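Can a Robot Clean Up the Game Room Yet?

Imagine you've had friends over all afternoon. There are boxes out, little pieces everywhere, and somebody has to put it all away. Wouldn't it be great to call a robot?

Scientists think so too! At a lab called Skolunero, Pin-yu Kwok teaches machines to do chores. "Picking up toys is one of the hardest jobs we have," she says.

Why is it so hard?

A robot vacuum has one job, and the floor is mostly flat. Tidying is a whole bunch of jobs squished together. First the robot has to spot each thing. Then it has to work out what the thing is, how to grab it, and where it lives. You do all that in a blink (even when you're grumbling about it!).

Small pieces are the trickiest. Squeeze too hard and they shoot away. Squeeze too softly and they drop. Shiny glass is tough as well, because a robot can mistake a reflection for a real lamp or even a real person.

How do robots learn?

They practice, just like you do with a bike or a piano. One of Pin-yu's robots, Innes, tried putting a game box on a shelf 1328 times before she was happy with it. It still needs 27 seconds for one box. How fast are you?

Look at this room the way a robot would. The long white table has two big colorful boxes on it, plus a scattering of red, blue and yellow pieces. There's another little pile on a wooden-topped table farther back. Which would you pick up first?
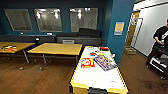 So, can they do it yet?

Partly! Some robots can carry boxes and sort blocks, slowly, with a grown-up nearby. A whole messy room is still too much for most of them. For now you're the fastest tidier in the house, so try timing yourself on Friday.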